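The Handset Letter
Dec 14, 2022

Two SIMs, one pocket: a month with the Turkbridge 3 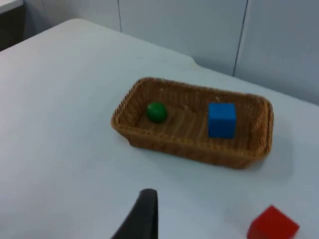

Why I went back to a small phone

My old phone was so big that I had to put down my coffee to answer it. I'd been grumbling about this to anyone who would listen, and then the Turkbridge 3 showed up in September and I bought one the week it went on sale. I've carried it every day for a month now as my only phone, with my home number in one slot and a travel card in the other, and I am so happy to have a phone I can work with my thumb again!

For those who skipped the earlier letters, the Turkbridge line is made by Rakus, and it has always been the odd one in the family. The first was thick and slow. The second had a lovely body and a battery that gave up by supper. With the third, they seem to have sat down and fixed the things people wrote in about, and left the rest alone. Same rounded corners, same flat back, same headphone jack on the bottom edge (yes, a headphone jack, and yes, I use it).

In the hand

The back is a soft-touch plastic that picks up less grease than I feared. I was ready to miss glass and I haven't, not for a minute. It doesn't slide off the arm of the couch, and I've stopped thinking about a case. The buttons are both on the right side, with the power key low enough that I can hit it without shifting my grip. My only gripe is the volume key, which has a bit of a rattle if you shake the phone next to your ear. Don't shake the phone next to your ear and you'll be fine.

The screen is bright enough for a sunny bus stop. Colors come out a little warm from the factory, and there's a slider in the display menu that cools them off. I moved it two notches and left it. Text is crisp, though if you read a lot of long articles you'll want to bump the font size up one step. At night it gets properly dim, too, which matters more to me than how bright it gets, as I'm one of those people who reads under the blanket.

The dual-SIM part

This is what most of you asked about, so let me take my time with it.

Both trays are full size for a nano card, and the memory card has its own slot. You don't have to choose between a second number and more storage, and I wish every maker did it this way. You pull out one long tray with three cutouts, drop everything in, and push it back. The cards sit snugly enough that they didn't fall on the floor when I turned the tray over, which is more than I can say for the last two phones I tested.

In the settings you give each line a name and a color. Mine are Home and Road. Incoming calls show the color across the top of the screen, so I know which voice to use before I pick up. You can set one line for calls and the other for data, and you can tell the phone to use a certain line for a certain contact. I set my mother to Home on the first day and haven't had to think about it again.

Both lines stay awake while the phone is idle. During a call on one, the other goes quiet and callers land in voicemail. That's normal for phones at this price, but a few of you wrote in hoping it would be different here, and it isn't.

There is one trap. If you travel, look at the roaming switch for each line separately. There's a master switch on the first page that looks as if it covers both, and it only covers whichever line is set for data. I found this out at a train station with a text message from my carrier. It was a small bill, but I'd have liked to spend it on a sandwich.

Battery, with numbers

I ran my usual loop, which is one video file over and over on Wi-Fi with the screen at half brightness and both SIMs in. The Turkbridge 3 went 633 minutes before it shut itself off. I then took the second SIM out and ran the same loop again, and the result was close enough that I wouldn't worry about leaving both in.

The cell is rated at 3,000 on the label, which looks tiny next to the bricks people carry now. It didn't feel tiny. A day with plenty of maps, a few calls, and an hour of podcasts left me with enough to get through the evening, and on quiet weekends I charged every other night. The charger in the box is slow – plug it in before dinner, not before you leave.

A month in, the phone's own battery page still says the health is normal. I'll check again in the spring and report back.

The camera

It takes nice pictures outdoors and fair ones indoors. Greens are strong, skin is honest, and skies don't turn that strange electric blue. Focus is quick as long as there's some light. In a dim restaurant you'll get a soft, slightly smeared dinner, and the night mode helps only if the dinner and your hands both hold still.

What I really like is how fast it opens. Two presses of the power key and you're there, even from a locked screen. I have more pictures from this month than from the whole summer, and most of them exist purely because the phone was ready before the moment was over. The front camera is fine for video calls and I have nothing else to say about it.

Software and the Prikitz launcher

Rakus ships the phone with Prikitz, the home screen app they took over a while back, and I expected to replace it on the first evening. I kept it! It puts the search bar at the bottom, where your thumb lives, and lets you swipe up on any icon to get a second one hidden behind it. I've got the camera behind the gallery, the calendar behind the clock, and the calculator behind the notes, and the whole thing fits on one page.

There are some rough spots. Widgets sometimes come up blank after a restart and need a tap to wake up. The weather one insists on the last city I visited. And the app drawer sorts names with accents at the very end of the list, which I only noticed after I installed Tóth, the little Hungarian-named podcast player I wrote up earlier this fall, and spent a good while scrolling under T. (I still love Tóth. The sleep timer fades out instead of stopping dead.)

Three preinstalled games can be removed. The Rakus store app can only be turned off.

Calls, sound, and signal

Calls are clear on both ends. Kieran Mulcahy, who reads the proofs of this letter and has strong feelings about phone audio, told me I sounded "like a person in a room," and from him that's close to a love note. The earpiece is loud without buzzing. The speaker on the bottom is thin with music and perfectly good for a radio show while you do the dishes.

Signal held up in my usual trouble spots, the back stairs and the far end of the supermarket. On the slower of my two carriers I saw the network icon drop and come back a few times a day without losing a call.

What I'd change

A faster charger in the box. A tighter volume key. A roaming page that says plainly which line it is talking about. I'd also like the notification light to use the same colors I picked for the two lines – it's white for everything, and it would be such an easy win.

Storage is the other thing to watch. The base model starts out fairly full once the system has taken its share, so put a memory card on your shopping list. Apps can't be moved to it, but pictures, podcasts and offline maps can, and those were the things filling mine.

Should you get one?

If you want a small phone, need two numbers, and don't play heavy games, I'd say go for it. Racing games stutter when the track gets busy. Everything else I do in a day ran without fuss, and I got my coffee hand back. If you own the second Turkbridge and the battery still gets you home, you can wait for the next one with a clear conscience. If it doesn't, the difference is big and you'll feel it on day one.

From the mailbag

Gaspard Besnard asks whether the tray from the second model fits the third. It doesn't. The cutouts are in a different order, and it stops partway in. Please don't push.

Several of you asked about the green version. I've only had the gray one here, so I can't tell you how the color looks in daylight. The shop near me has the green on order.

A reader with 468 contacts wants to know if they'll copy over from an old phone without doubles. Use the account sync and skip the SIM import, and you should be fine. If you've already done both, open the contacts menu and look for Merge. It caught all of mine except two people who share a landline.

And to the reader who asked how many text messages the old SIM cards can hold: mine gave up long before 500, so move them to the phone if you want to keep them.

Next time I'll be looking at cheap earbuds with a wire, since so many of you seem to still want them. Send me your favorites, and tell me what broke first.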